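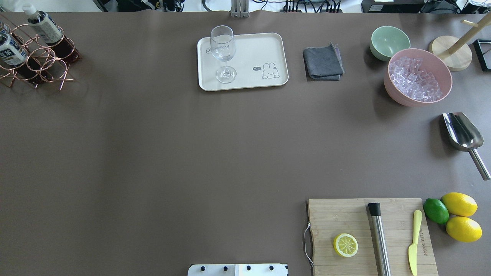 Photo: Vibeke Sveinbjörnsson

Home | Notebook | Projects | Parts Wanted | Contact

Thursday, April 20, 2023

Melnyk prototype, front end and fuel

What a day! The steering box is finally out. I gave the pitman arm nut another soak last night, put the long bar on it after breakfast and it let go on the second pull. Parvaneh heard me yelling from the paint booth and thought I'd dropped the thing on my foot.

The box is stamped 3,819 on the lower flange, same as the number on the build sheet that came with the car, so it's the one they fitted at the works (I had half expected a Fastaro box out of a production coupe, they bolt straight in). Sector shaft looks lovely. Top bushing is worn on one side, bottom one will clean up. Input seal is rock hard.

Torque on the cover bolts: sheet says 30 ft-lb. Going with that and new lock washers. Old ones are bagged and tagged with the box.

Fuel side: pulled the sender. Float is full of gas, so the gauge reading empty all winter makes sense now! Resistance sweep is dead smooth up to 60 ohms and then it drops out. Could be a dirty wiper, could be a break in the winding. Parvaneh wants to try solder on the float before we order anything, and I'm all for it.

Tried the Testari wheels on the rear while it was up on stands. They clear the arches with 8 mm to spare on the left, less on the right. Need to check whether the axle is sitting square before blaming the bodywork. They look FANTASTIC on it though, that deep dish is exactly what the styling sketch shows.

To do:
- seal kit for the box, ask Eloter if they still stock the early one
- measure axle to sill, both sides
- wiper contact, clean and re-test
- front hubs off before May, Parvaneh has the puller

V.S.

Contact the workshop | © 2023 | Back to top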